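A Thousand Yellow Cubes: Birutė Lepik on Foam, Workbenches and Keeping Things Simple 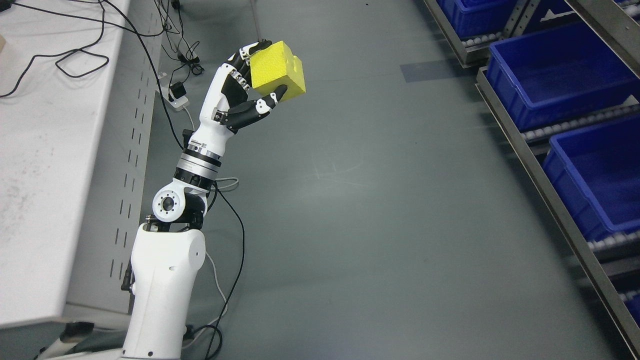

One of the yellow foam cubes, held up next to the workbench.

Birutė Lepik has been cutting foam for a living for 20 years, and she still talks about it the way some people talk about bread. I'd asked her for half an hour at her shop in Sustdale and stayed until it was dark out, partly for the coffee and partly for the stories.

"People think foam is foam," she told me, pulling a chair over with her foot. "Then they get a good piece in their hand and they squeeze it, and they squeeze it again, and I can see I've made a sale!"

The yellow cubes were her idea, and her first batch was 1000 of them, which she admits was a bit much for a shop with two people in it. They went to schools, to clinics, to anybody who wanted something soft to stack or pass around. She settled on yellow after trying a gray that she says looked like old dishwater. What she likes best is the surface, with those fine little pores, and the way one side goes a shade darker when you tip the cube away from the light.

"A cube is hard to get right," she said. "On a ball, who can tell? On a cube your eye goes straight to the edge, and if the knife wandered, well, there it is."

We got onto workbenches after that (she has opinions). Hers should be white, she says, so the crumbs show up, and she doesn't mind one bit if the top gets scuffed. Slotted metal panels on the side are fine by her too. Cables are another matter.

"Oh, the cables. I tidy them in September, every year, and I feel wonderful for a week. Then you need a plug over here and a plug over there, and they're all back in loops."

She is working on a smaller cube now, for a mail-order line she wants to call Usum, and she had two test pieces in her coat pocket. She gave me one to take home. The other she kept squeezing all the way to the door.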